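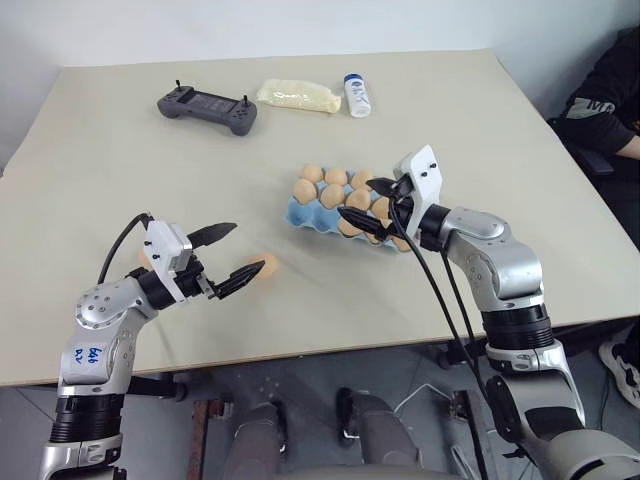
Does Heltunix work with two arms that share one table?

Heltunix plans for both arms together, so each one knows where the other is going before either of them moves. You can also run it with a single arm, and the second can be added later from the settings page.

Heltunix 5
Planning and grip control for two-arm table work
Made by Drirnine, Mundham

Overview

Heltunix is a software package for pairs of robot arms fitted with parallel grippers. It takes in camera pictures and joint readings, works out what is on the table, plans a path for each arm and controls how far and how firmly the fingers close. It runs on one Linux computer next to the robot. It needs no internet connection once the licence has been loaded.

Most of our customers use it for handling mixed everyday goods: pulp cartons, soft bags of grain, small bottles, game controllers, fruit. These are awkward to mix in one job. An egg needs a light, even grip and a bag changes shape as soon as it is touched, while a bottle can be knocked over by a finger passing too close. Heltunix keeps a separate set of grip limits for each kind of object and loads the right one when the target changes.

What is in the package

Scene tracker. Finds objects on the table and keeps a running estimate of where each one is. When an object is partly hidden behind a gripper, the tracker holds its last good position and marks it as uncertain until it comes back into view. In the egg carton task the lower right of the carton and some of the eggs are behind the right gripper, and those cups stay marked as uncertain. The planner will not place anything into an uncertain cup.

Two-arm planner. Plans both arms in one go. You can give either arm priority, or leave the choice to the planner. Gripper mounts and fingers are included in the collision model. Hanging cables are treated as a keep-out zone that you draw once during setup and can redraw if you change the cabling.

Seidel grip controller. Runs the gripper loop at 1,000 updates a second. It watches finger position and motor current, and stops closing when either one reaches the limit set for that object. Seidel used to be sold separately. It is now part of every licence, and old Seidel settings files can be loaded without changes.

Object library. 151 objects with grip limits already filled in. The eggs, egg carton, bagged dry goods and small bottle entries were all redone for this version. You can copy any entry and change it.

Task editor. Tasks are built from steps such as look, approach, close, lift, place and release. The editor opens in a browser. Steps can be written in Python instead, and the two can be mixed in the same task.

Replay. Stores joint readings, camera pictures and planner decisions against one clock. You can scrub through a run, stop at any point and see which objects the tracker had at that moment and how sure it was of each.

The egg carton task

The task is supplied with Heltunix and is the one we suggest for a first run. Lay a carton on the table at an angle, with brown eggs in the cups and one loose egg to the left of it. The left arm goes to the loose egg with its fingers open. The right arm works over the carton. Other items can stay along the far side of the table, and the tracker will keep them as obstacles.

The carton does not have to be square to the table. Heltunix fits a grid of cups to whatever outline it finds and rotates the grid to match. Pulp cartons vary from one maker to the next, so there is a short form where you enter the number of rows, the cup spacing and the cup depth. Measure the depth with an egg in place if you can.

Grip limits for a loose egg and for an egg in a cup are stored as two separate entries. In a cup there is less room for the fingers, and the approach is steeper. If you edit one, the other stays as it was.

We ran 1,408 placements of this task at Mundham before releasing version 5. The settings we ended up with are the ones in the library. The full log is available to licence holders on request and is large, so please have a drive ready.

Camera placement

A head camera looking down over the arms is enough for most tasks. Wrist cameras are supported but are not needed for the egg carton task. Pale, matte table tops give the tracker the least trouble. Glossy ones cause reflections that can be picked up as extra objects. If that happens, raise the minimum object height in the tracker settings a little at a time.

Clear bags are harder than cartons. The tracker looks for the contents first and then grows the outline to include the loose plastic. For bags with a lot of empty plastic at the top, set "grip on contents" to on.

People near the table

Heltunix has a pause zone that can be drawn around the table. When the tracker sees a person's hand or forearm inside it, both arms slow down and stop, and the task waits for someone to press resume. The pause zone is a convenience feature. It is not a safety-rated function and must not be used in place of an emergency stop or a proper risk assessment for your site.

Requirements

Computer: 64-bit Linux, eight-core processor, 32 GB memory, dedicated graphics card
Arms: six or seven joints each, with position or torque control available over the network
Grippers: parallel, two fingers, with position feedback. Current feedback is needed for the Seidel limits
Cameras: one colour camera as a minimum. Depth is recommended
Browser: any current one, on the same network

Suction grippers and hands with more than two fingers are not supported in this version.

Setting up

Allow a day. The arm and camera calibration takes most of the morning, and the rest is spent drawing zones and entering your own objects. Harsh Kaushik runs a remote setup session for new customers, which is included in the price and can be booked from the licence page. Have both arms powered and the table in its final position before the call starts. If the table is moved afterwards, the calibration has to be repeated.

Fingers can be changed without a new calibration as long as the length is entered in the gripper page. Pointed fingers should be measured to the tip.

Changes in version 5

Both arms can now hold the same object
Carton grid fits at any angle
Tracker keeps hidden objects for longer before dropping them
Replay opens long runs much faster
Fixed: left and right arm names swapped in exported logs
Fixed: task editor lost the last step if the browser was closed during a save
Removed: the old text-only task format. A converter is included

Known issues

Two eggs touching each other outside a carton are sometimes tracked as one object. Part them slightly or use the "split round objects" setting, which slows the tracker down. Dark objects lying flat can be given too low a height when only a colour camera is used.

Licences

Licences are sold per robot, where a robot is one pair of arms or one single arm. Each includes a year of updates. The software keeps working after that, and updates can be renewed at any time without a gap charge. Teaching licences have the same features and may not be used for paid work.

Prices are sent by quotation. Write to Valentyna Panasiuk in sales with the make of your arms and grippers and a line or two on what you want to pick up. Technical questions before purchase go to Ashok Dwivedi. The support desk is closed on Saturday.

Downloads

Heltunix 5 manual
Seidel settings reference
Object library list
Task format converter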